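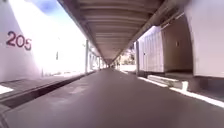
Nurnico Covered Walkway Canopy

The Nurnico canopy is made for sites where people must go from one building to another and stay dry. It is a flat roof with a ribbed underside, carried on slim posts, and it can be built as long as your path needs. We supply it to schools, storage yards and small workshops from our works in Erncombe.

The roof is delivered in sections, which two persons can lift with a simple hoist. Each section is fixed to the beam with 9 bolts, all included in the price. The posts stand outside the line of walking, so trolleys and hand carts can pass freely. 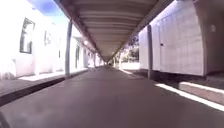 Where there is a raised pavement beside the path, please tell us its height before you order – the posts on this side are then cut shorter at our works.

Technical details
Post spacing: to your drawing
Width of one roof section: 2000 mm
Price per section: £385, posts extra
Colours: pale grey, white
Delivery: from Ralgate depot, Li transport by arrangement

Cleaning is needed once a year, best in September before the leaves come down. Use warm water and a soft brush. Please do not walk on the roof. Spare bolts and end caps can be ordered separately at any time.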